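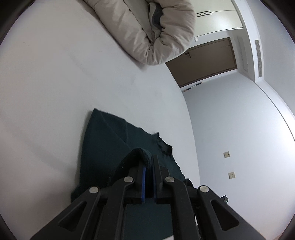 Dark green-teal cloth on the white sheet.

08/04/2022
Khrystyna-Mariia Fedoruk

Dye bench, reactive teal, repeat of the Fadel recipe. Bath made up at 3000 ml, salt in two additions, soda ash last. Dry fabric weight 241 g. Held at 60 C with the lid on and stirred by hand every five minutes.

Rinse water still colored after the sixth change. The Yurchenko cotton cleared after four with the same bath, so I suspect leftover finish on the Holtetti stock. No scour was done on this lot. Scour the next one before weighing, and weigh again after it.

Shade against the standard: slightly green in daylight, close under the bench lamp. I would not correct it yet. Yellow stock solution is 34 days old and should be replaced first - the label says 30. Fresh yellow could shift the result either way.
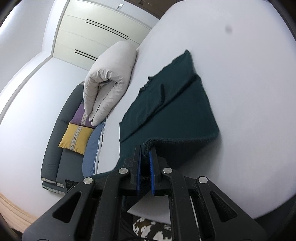 Teal-green cloth, edge with fuzz.

Crock test, dry: faint mark on the white square. Wet: clear mark, grade 3 at best. Needs a hot soap-off at the boil, then repeat both.

Pilling not tested. The Zulach tumbler is still without a door seal. If the part arrives before July I will run the full set of 100 together; otherwise hand rub only.

To do: mix yellow, scour, relabel the salt bin, find the second thermometer.

Dye bench notebook - contact: K.-M. Fedoruk - Back to top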